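We use cookies to remember your basket. By continuing you accept this. OK

Sonham Brass Aarti Lamp, Five Wick

Posted September 16, 2019 by Nimal Uddin

The Sonham is a hand-held lamp for evening aarti at home or in a small temple. It is cast in solid brass and has five wick cups set in a ring. The handle is 3 inches long and stays cool enough to hold through a full song.

Each lamp comes with 12 cotton wicks. Ghee and oil are not included. Sesame oil burns well in it, and so does plain ghee.
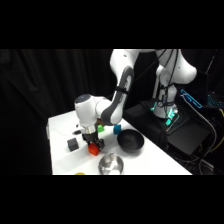

Care

Let the lamp cool, then wipe out the cups with a dry cloth. Wash with tamarind paste or mild soap and dry right away. Do not use steel wool.

Ordering

Item no. 258. Temples ordering 15 or more should write to Mahfuz Talukder for the group price. Orders for the spring festivals need to reach us by the first week of March.

© 2019 Rind Puja Supplies | Contact us | Back to top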